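About Polard Laundry Equipment

Polard sells, installs and services commercial washing machines for small and mid-size sites: apartment buildings, salons, care homes, kennels and guest houses. Our showroom and parts counter are in Plitthorpe. The workshop is behind the showroom and shares its loading door.

What we supply

Front-loading washers, matching dryers, and the fittings that go with them, including hoses, drain valves, plinths and door seals. Machines are sold new or rebuilt. A rebuilt machine gets new bearings, a new door seal and a new drain valve, and is run for 8 full cycles under load before it is listed. Anything that fails a cycle goes back to the bench and starts the count again.

Site requirements

Most delays on installation come from the floor or the drain. Before quoting we ask for:

Floor type and thickness. Suspended floors need a separate check.
Clear door width along the whole route from the street.
Water pressure at the tap, hot and cold.
Drain diameter and height above floor level.
Electrical supply, with a photograph of the panel label.

Leave 200 mm clear behind the machine for hoses and access. The survey fee is $345 and is credited against the installation invoice if the order goes ahead.

Controls and programs

Buyers tend to ask about drum size first and controls second. We suggest the other order. A washer used by one trained operator can have a long program list. A washer used by tenants should have a short one, with the rest locked.
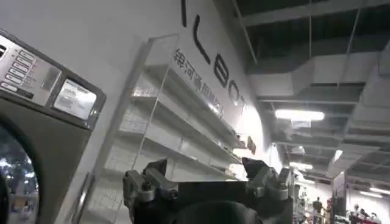
Our staff will set the program list to match the site before delivery and supply a printed card to go on the wall. Changes after delivery can be made at the next service visit at no charge.

Service

Service contracts cover two visits a year plus call-outs. The parts counter stocks 300 lines, mostly seals, belts, valves and door catches. Orders placed before noon are ready for collection the same afternoon. Older Dotard and Flores machines are serviced where parts can still be obtained; please send the model and serial number from the rating plate before booking.

The showroom closes for stocktaking during the first week of April. The service line stays open.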